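9/4/22 – open day at Zonside, afternoon session

Detlef's handout says up to 14 pick-ups a minute. I'd like to see that without a person doing the picking. With hand-held grippers the operator does the judging, and we only saw a neat row to work with – drink bottle, leaf sprig, green fan, vase of artificial flowers. Nothing crushed or tangled. Perrine is keener than I am. Ask Alois for the failure log before November.

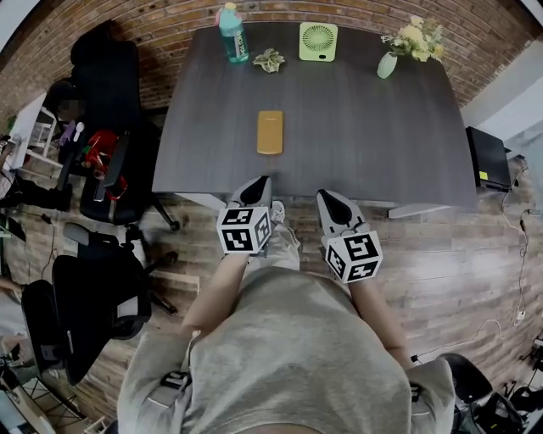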